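Progress report to the Garkden fund, 15/05/2019
Prepared by Ezequiel Robles, Cuautle workshop
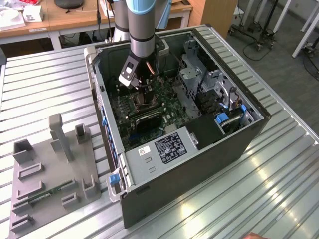
**Are we going to reach the number of desktops promised in the grant?**
We expect to reach it by October, provided the second load from Javley comes in as planned. The target is 279 finished computers. So far 200 have been opened, cleaned and sorted, and nearly all of those will go out again in working order.

## Work since the last report

Each tower is laid on its side and the side panel comes off first. Memory is taken out and tested apart from the machine. We then check the power supply, the graphics card where there is one, and the cables to the drive cage. Drives are wiped before anything else is done with them.

The cases with plastic release tabs go faster than the ones held together with screws. Broken tabs are our most common small repair, and we now keep spares from scrapped cases in a labeled drawer.

## Problems

- 19 machines had failed power supplies. Replacements were ordered through Zetport and have not all arrived.
- Old thermal paste on the CPU coolers takes longer to clean off than we budgeted for.
- Memory modules came to us in mixed types with poor labeling. Sorting them used up most of a week.

## Spending

Parts are slightly over budget on account of the power supplies. Transport is under, as Javley delivered the first load at its own cost. We ask to move the difference from transport to parts. The total does not change.

## Next steps

1. Finish the memory tests.
2. Send the first 10 desktops to the Cuautle library for a trial.
3. Agree on a pickup date with Javley for the scrap metal.

Receipts are attached separately.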